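Vuvolport Pair hand grippers, worth it for cloth work?

Posted in: Kits and Hardware

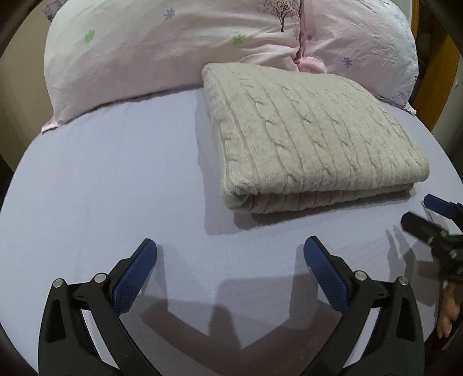
Vuvolport Pair on the bed task, folded knit blanket, blue pads fitted.

brorside_bench wrote:
Two weeks with the Pair now. We paid 1,420 for both hands, pads included, and have logged 500 bed and blanket demos. Grip on thick knit is good. The cutouts in the fingers keep the weight down, and my wrists are fine after a morning of it. The trigger is stiff out of the box and loosens up.

tallis9 wrote:
How are the pads holding up? Ours from Mernora went smooth at 1,000 grabs and then slid on sheets.

brorside_bench wrote:
No wear I can feel yet. Sheets are harder than blankets with any pad — you have to pinch a fold first.

Mervyn Yeoman wrote:
I disagree on value. The Mernora set is 2,281, but it comes with calibration done and spare pads in the box. We lost three days calibrating the Vuvolport hands at Ashworth. Add that to the price.

kettleblack wrote:
Three days? Took me an afternoon. Did you have the December firmware?

Mervyn Yeoman wrote:
No, the one before. Still, it shipped that way.

tallis9 wrote:
Can you buy one hand on its own? I only need the right.

brorside_bench wrote:
They sell singles, but the wait was longer when I asked. Email them first.

We use cookies to remember your login and settings. Accept | Manage
Contact the moderators | Forum rules | Back to top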